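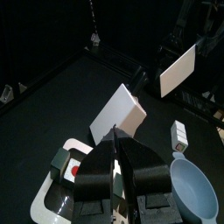 Fig. 2. A white rectangular block, set at an angle.

Unit 2: Reading a product claim

Trukmont says its packing block "keeps its shape for life." Whose life? The leaflet never tells us. Before you accept a line like this, ask what was measured and who paid for the measuring.

The Liner study is the one most often cited. It tested 359 blocks, all from the same batch, and stopped after one winter. That is a decent sample of one batch - it says very little about the next one. The forecast that the blocks will hold up until 2034 comes from stretching a short line on a graph a very long way.

Nair got weaker results using heavier loads. Trukmont's reply was that the loads were unfair. Maybe so, but the leaflet gives no load limit, so I don't see how a buyer would know.

For next class: read the Skarard summary and mark every sentence that has no number behind it. Bring the marked copy.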